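The joint that wouldn't settle

My robot arm lives in a simulator, so you'd think looking after it would be a matter of leaving it alone. No grease, no dust, no cable to trip over on the way to the kettle. I believed this myself until April.
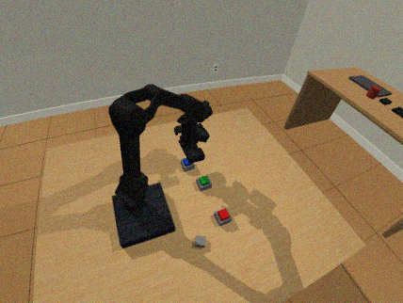 The cell is called Diltumik, after a typo I was too proud to fix. Its job is button pressing. A target colour comes in, the arm goes over the right button, the gripper drops, the cap goes down, the arm comes back up. A toddler would have it sorted in a minute and then want a snack.

The trouble began when I moved everything over to Flevix, a physics engine I picked mostly for its tidy settings menu. The first morning, the arm shook. It wasn't much of a shake, more the tremble of someone on their third coffee, but when the gripper is hovering just over a cap that's enough to press it early. Run 17 pressed blue before the program had asked for anything at all. I admired the initiative and turned it off.

I started with the gains, as everyone does. The shoulder stiffness was at 3000, a number I'd copied from an old config and never questioned. Dropping it stopped the shake and gave me an arm that sagged like a wet deck chair. Putting it back gave me the coffee again. I spent an evening going up and down between the two, writing each value in a notebook as if this were science.

Then I looked at the damping. The old engine wanted it per degree and Flevix wants it per radian. It says so on page 264 of the manual, in a footnote, under a table on something else. One conversion later the arm moved to the blue button and stopped there, perfectly calm, as though the whole business had been my idea.

While I had the lid off, so to speak, I did the other jobs I'd been putting off:

Re-zeroed the wrist, which was out by a hair and had been since I built it.

Gave the button caps a proper travel limit. Under Flevix a firm press could send one straight through its base and off toward the centre of the earth.

Moved the reset script, Closirach, so it puts the blocks back before the arm starts moving. The old order worked most of the time, and I'd like those weekends back.

The overnight test did 508 presses with no early ones. There were two misses on green, both at the far end of a long swing, and I suspect the shoulder is still a touch soft. I've nudged it up a little and set another batch going. The notebook has a fresh page, and the manual is open at the footnotes.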